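Ercombe Institute
Press Office

FOR IMMEDIATE RELEASE

Robot Arm Learns to Accept Spoken Corrections While It Is Still Moving

Researchers in Flendden present Fiadzo, a method for training a robot with the short remarks that people make during the work

FLENDDEN, 12 September 2020 – A research group of the Ercombe Institute has published the first results of Fiadzo, a training method that allows a robot arm to change its movement when a person speaks to it during a task. The operator does not need to stop the arm, start the task again or write a new program. It is enough to say "a little more to the left" or "no, the other green one," and the arm continues from the position where it is.

The work was led by Graciela Medina, head of the Manipulation Group at the institute, together with doctoral researcher Yamuna Chowdary. The company Matemov supplied the control software for the arm and took part in planning the tests.

Until now, the group trained its robots in the usual way. A person gave one complete instruction, for example "push the blue cube to the red star," and the robot tried to carry it out from beginning to end. If the arm touched the block at a bad angle in the first moment, the block turned, and the remaining movement was often lost. The person watching knew very early what was going wrong but had no way to tell the robot.

"We were sitting next to the arm and talking to it anyway," said Medina. "We said 'slower' and 'go behind it,' and of course the arm did not listen. At some point Yamuna proposed that we should record these remarks and use them."

The recording started in June. The operators moved the arm by remote control and pushed blocks across a wooden board, while a second person sat beside them and gave short corrections. Each correction was stored together with the camera images before and after it was spoken, and with the path of the arm. The training set that is now published contains 1,467 corrections. Some of them are only one word long. The longest ones are complete sentences, and the group decided to keep also those in which the speaker starts with one idea and ends with another.

The board task looks simple, but it was selected with care. The arm has no fingers. It carries a straight rod with a rounded tip, and it can move a block only by pushing. A cylinder pushed a small distance from its center will turn away from the rod. A star can be pushed well between two of its points and badly on one of them. A triangular prism behaves differently on each side. For this reason the robot cannot repeat one learned movement for all the blocks, and it must look again after each contact.

The blocks come in several shapes and in four colors, with two blocks of each color. The pairs were important for the language part of the study. When a person says "the green one," the sentence has two possible answers, and the robot must decide from the earlier words and from the position of its own rod which block is meant. When the decision is wrong, the person corrects it, and the correction becomes a normal part of the task.

In the evaluation, the trained arm received 200 tasks that did not appear in the training set. They were given by speakers who had no part in the recording. The arm was compared with an older version of the same system, trained on complete instructions only. The older version had its largest problems in tasks where several blocks had to be brought into a line or a curve, as one bad push near the end could disturb the blocks already in position. With Fiadzo, the speakers were able to repair most of these situations by voice, and they usually needed no more than 2 corrections for it.

The group also reports where the method does not work well. The robot has difficulty with remarks that describe a quantity, such as "half of that" or "the same distance again." It also has difficulty when two blocks are pressed together and only one of them should move. In 3 of the tasks the arm pushed a block over the border of the board and the test was stopped. All of these cases are described in the report, with the full record of what the speaker said.

"I would ask the readers to look at the failures also," said Chowdary. "In many of them the sentence of the person is completely clear to me, and the robot still chooses the wrong side of the block. We have more work to do on touching objects than on words, I think. Before the study I expected the opposite."

Tumaini Were, who was responsible for the speech part, explained that the timing caused the most discussion in the group. A person needs a moment to see an error and another moment to speak, and in this time the arm has already moved further. If the robot applies the remark to its present position, it often corrects something that is no longer there. Fiadzo therefore compares each remark with a short history of the movement and estimates which part the speaker was looking at.

"In the first tests the arm was always answering to the past in the wrong place," said Were. "People became impatient and spoke faster, and then it was worse. Now they can speak at their normal speed."

For Matemov, the interest is in workplaces where the objects change frequently. The company builds control software for small sorting and packing stations, where staff must often call a technician if a new product does not lie as expected.

"Our customers do not want to have a long conversation with a machine," said Matilde Arruda, research manager at Matemov. "They want to say three words and continue with their own work. It is too early for a product, and I will not give a year for it, but the direction is useful for us."

The next part of the study will use the same board with a larger group of speakers, including people who do not speak English as their first language. The group expects that many corrections will be shorter or in an unusual order, and it wants to measure how much additional training is necessary. A second question is whether corrections recorded with the rod can be used for an arm with a gripper. First attempts have been made, but no results are reported yet.

The recorded corrections, the list of evaluation tasks and the technical report can be requested from the institute free of charge for research purposes. The voices of the speakers are not included. Only the written text of each remark is given, together with its time, the images and the path of the arm. Drawings of the blocks are part of the package, so other laboratories can make their own set and repeat the tests.

About the Ercombe Institute
The Ercombe Institute in Flendden carries out research in robotics, machine perception and human-machine communication. The Manipulation Group studies how robots can handle objects through contact, with simple tools and with the help of people who are not specialists.

Press contact
Imogen Heywood, Press Office, Ercombe Institute, Flendden
Interviews with Graciela Medina and Yamuna Chowdary can be arranged in English. Visits to the laboratory are possible for small groups and should be requested in writing.

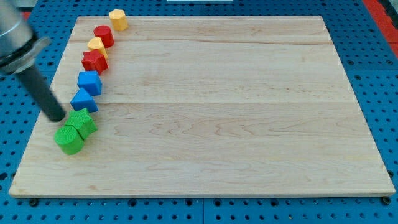

Requests for the data package should go to the Press Office too, with the name of the laboratory and a short description of the planned use.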